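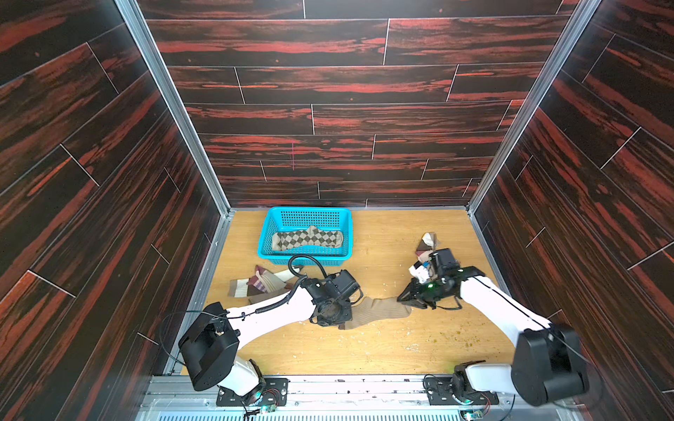 **Are the Fairweather freezer lockers open yet?**

Opening this month. Renters from the old Wokine plant get first pick, then it's open to anyone with meat to store.

November 2020

Frozen meat lockers are back in Vamcombe. Fairweather Meats has finished the cold room behind its shop on the Wokine road and is taking names now. The old locker plant in Wokine shut down in July when the compressor quit for good, and folks have been stuffing beef into garage freezers and borrowed chest freezers ever since. Chest freezers have been hard to find in any store this year, so the timing is good.

The room holds more than 80 lockers. Most are the standard size, which takes a quarter beef with some space left over for chickens or a few packages of fish. A smaller row near the door is meant for people who just want half a hog or a lamb. Shop says the small ones are going faster than anybody figured.

Rent is $20 a month for a standard locker, paid ahead. Key deposit is $30, and you get it back when you turn in the key. Lose the key and the deposit is gone. Small lockers are cheaper, call the shop for the rate, it wasn't settled when we went to press. No contract past the month you paid for.

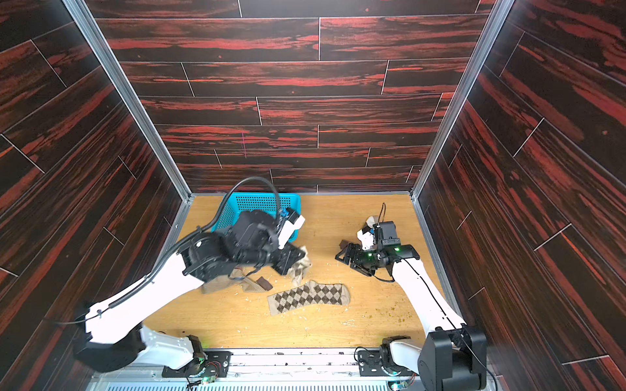 Hours were the big complaint at the old plant, where you had to catch somebody at the counter before lunch. Fairweather will keep the locker room open until 7 in the evening every day the shop is open, so people coming off shift can still pick up something for supper. There's a side entrance, and you don't need to stand in the meat counter line. Ring the bell if the side door is locked. Somebody will come.

A few rules. Everything has to be wrapped and frozen solid before it goes in. No warm meat, no coolers full of loose packages, nothing leaking. Name and date on every package. Game is fine as long as its cut and wrapped, but no whole carcasses and no hides in the lockers. No glass jars either. If you want the shop to do the wrapping, that's a separate charge and they will quote it by weight. They use plain white butcher paper over plastic unless you ask for vacuum bags.

The freezing equipment is a used Drovari unit that came out of a closed dairy plant. Rebuilt over the summer. It runs on its own circuit with an alarm that calls the owners at home if the temperature climbs, and there is a generator out back big enough to carry the room through a long outage. After what happened in July, that was the first thing most people asked about. Plenty of families lost meat when the Wokine compressor went, and the shop says it wanted an answer ready before it rented a single locker.

Old Wokine renters: bring your last receipt if you have it. If you don't have it come in anyway, the shop got a copy of the renter list from the old plant and can look you up. Your old key won't fit anything. Deposits paid to the old plant are a matter for the old plant, Fairweather is not holding that money and can't refund it.

Custom cutting will continue same as before. The butcher calendar for beef and hogs is full through the end of the year, and the shop is keeping a cancellation list. Farmers who sell halves and quarters can now have a customer's share moved straight from the cutting room to that customer's locker, no extra trip. Customer has to rent the locker first and sign a card at the counter saying who is allowed in it. Put your spouse on the card if your spouse will be picking up. The shop has had to turn people away over that already and doesn't enjoy it.

Masks at the counter and in the locker room, please. One household in the cold room at a time, wait in the hall or in your truck if its busy. The room is narrow. Carts are by the side door and need to go back there when you're done.

Parking is tight right now. The gravel out front was torn up for the new power line and the county hasn't been back to fix the shoulder. Use the lot on the north side. Livestock trailers still go around back to the unloading chute, so don't leave your car across the gate, not even for a minute.

The retail case has been moved around some to make room for the hallway. Bacon, smoked hocks and lunch meat are on the left as you walk in, fresh sausage on the right. Soup bones and suet are in the small upright freezer by the register. Breakfast sausage in bulk was sold out earlier this week and more is being made. Lard too, in tubs. Dog bones are out of stock until teh next beef day.

There was some talk of a grand opening with hot sandwiches. Called off for now, maybe spring. The shop will let people look at the locker room through the window in the hall door if they want to see it before they pay.

To get a locker, stop in at Fairweather Meats in Vamcombe and fill out a card. Cash or check for the deposit. Phone calls are okay for questions, but they aren't holding lockers over the phone.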